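Help with: sealing a marble counter, rings keep coming back
Home & Repair > Kitchen > Counters and Sinks
Posted Jun 23, 2023

fekemance_flats

Hi all. Moved into a place in Vistthorpe last October and the kitchen has gray-blue marble with white veins, two runs of it, dark cabinets under. Looks great. Drives me nuts.

Every glass leaves a ring. Some wipe off, some don't. The ones that don't are kind of dull, like the shine is gone, same color as the rest. You only see them with the light coming in sideways. Mostly near the sink and where we make coffee. There's also one dark spot by the stove that I think is oil, no idea how long it's been there.

I bought a bottle of sealer and put on one coat back in the winter. Didn't do anything as far as I can tell. Bottle said to leave it on 5 minutes, I probably went longer becuase the phone rang. Now there's a hazy streak on one end too.

Got a quote from a stone place for 900 to come out and do the whole lot. Polish, seal, everything. That's a lot for me right now.

So what do I do. Seal again over the top? Pay the 900? Live with it? Is it even real marble, is there a way to tell? The landlord before us (we bought from him) said "some kind of marble" and that was all I got.

Thanks in advance.

enden_stoneguy

Two different problems, you're treating them as one.

Stain = something soaked in. Makes the stone darker. Oil, wine, coffee. Sealer helps with that.

Etch = acid ate the polish. Lemon, vinegar, tomato, soda, some spray cleaners. Makes a dull spot, same color. Sealer does nothing for that. Zero. It sits in the stone, it doesn't put a shield on top. People buy bottle after bottle and wonder why the rings come back.

Your rings are etches going by what you wrote. The dark one by the stove is a stain. The hazy streak is sealer that dried on the surface.

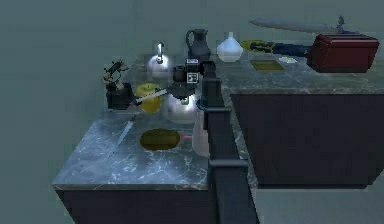 Start with the haze, it's the easy one. Put a little of the same sealer on the streak, let it sit a minute, then buff hard with a clean dry towel. The fresh stuff softens the old. Do a small patch first. If it's really stubborn the bottle may tell you what to use, go by that. No scouring pads.

Oil spot – poultice. Baking soda and water, thick like peanut butter. Spread it a bit past the edges of the stain, plastic wrap on top, tape the sides down, poke a few small holes. Leave it overnight, take the wrap off, let it dry all the way, then lift it with a plastic scraper and rinse. Old oil can take 4 rounds or more. It'll look the same after the first one. Keep going. If baking soda gets you nowhere there are poultice powders for oil at the stone supply places.

Etches – marble polishing powder. Not sealer, not car wax, not the granite spray from the grocery store. Wet the spot, sprinkle, rub with a damp cloth for a few minutes with some muscle, rinse, dry, look at it from the side. Light rings come right out. If you can feel the edge of the ring with a fingernail it's deep and the powder won't do it, that needs a pro with diamond pads.

Check what finish you have before you start. Powder is for polished stone. On honed (the matte kind) it leaves you a shiny circle and then you have a new problem.

Then seal, last step. Clean it, let it dry a full day. Wipe on, wait as long as the label says and no longer, wipe off every bit. Every bit. Set a timer.

To see if it needs sealing at all, drip some water on it and wait. If the stone under it goes dark, it's drinking, so seal. If the water just beads there, leave it alone. Sealing stone that doesn't need it is how you get haze.

Real or not: one tiny drop of vinegar someplace hidden, back corner behind the toaster or wherever. Wipe it after a few seconds. Fizz or a dull dot means marble or close to it. Quartz won't react. But quartz doesn't etch from a soda can either, so I think you have your answer already.

Don't pay 900 yet. Try one ring first.

mackinnon_kitchen

Had the same thing at our old house. Gave up on perfect after a while tbh. Coasters everywhere, a big cutting board by the stove, a tray under the coffee stuff. Lemons only get cut on the board now.

For daily cleaning just dish soap, couple drops in warm water, then dry it. Drying matters, we have hard water and half of what I thought was etching was crust from the tap. That came off with a plastic scraper held flat. So check that near the sink before you polish anything.

We did pay someone in the end, only for the stretch next to the sink, it was a lot less than doing everything. Ask if they'll do one section. Ask about honing too. It goes matte and the rings still happen but you hardly see them. Took him one morning and we stayed out of the kitchen til dinner.

Ours lasted 8 years like that and looked fine when we sold.

fekemance_flats

Ok wow, thank you both. Did the vinegar drop behind the bread box, left a dull dot, so marble it is. Water drops by the stove went dark pretty quick, other end they just sat there.

Ordered the powder. Haze came off with the sealer trick, mostly, one faint bit left right at the corner. First poultice is on now under the plastic wrap – looks terrible, will report back.

Definitely polished by the way, I can see the window in it. And yes some of the sink stuff was crust. Felt pretty dumb about that one.

enden_stoneguy

Everyone does that with the crust. Let the poultice dry all the way before you pull it, thats where people rush. And only seal the stove end.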